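Looking after the two-arm cell: common questions

These answers cover the Reken cell at Tretorholm, the one with two arms and the white gripper housings. Faults that stop the cell altogether go to Pui-shan Kwok.

How often do the grippers need checking?

Every Monday before the first run, and again after every 179 hours of running. The counter is on the second page of the Clorkus panel. Wipe the black fingers with a damp cloth, let them dry and look at the inner faces under a good lamp. Shiny patches mean the grip is going. Change both fingers of a pair together.

Which test do I run after changing fingers?

The plate test. The left arm holds a plate by the rim, nearly on edge, and the right arm comes in with its gripper open. Watch for the plate turning in the fingers while the right arm moves. If it turns, stop and check the finger screws before you touch the force setting.

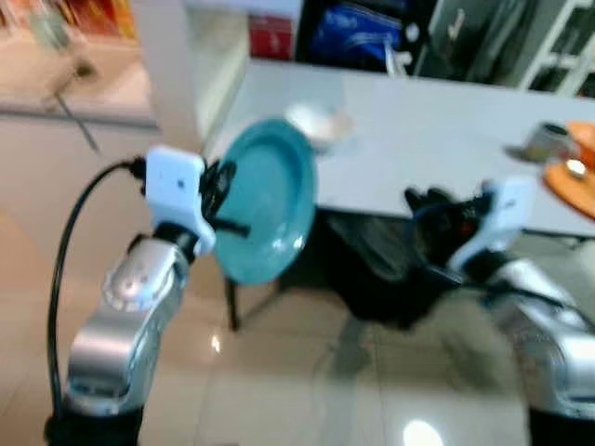
Lok-yiu Chiu asks whether the test can be run with a bowl instead, as the plates are often in use. It can, but the result won't tell you much. A deep rim sits further into the fingers and hides a weak grip. Keep one plate back for testing.

What force should I set?

Start at 5 on the panel and go up one step at a time. Do not go past 10. If the plate still slips there, the fingers are worn or the wrong set is fitted.

How should the cable run?

In a wide loop up the outside of the arm to the wrist, with enough slack for the wrist to turn fully both ways. Move the arm through its range by hand, power off, before you tighten the clips. A loop that is too short pulls at the wrist connector – this shows up as error 2257.

Do I need to set up the wrist camera again?

Only if the housing has been off. Open the fingers fully and look at the live view. Both tips should show in the lower half, one each side, with a clear gap between them. 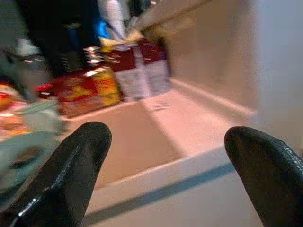
A small difference in height between the tips is fine. If one is missing from the view, loosen the camera bracket, turn it slightly and tighten it again. Then run the Chien routine from the start – it will not pick up halfway.

Can I do this on my own?

Cleaning, yes. For finger changes and anything with the power on, have a second person at the stop button.

Where are the spare fingers?

In the drawer under the panel. Write down what you take, and tell Ka-ming Lui when the last pair goes.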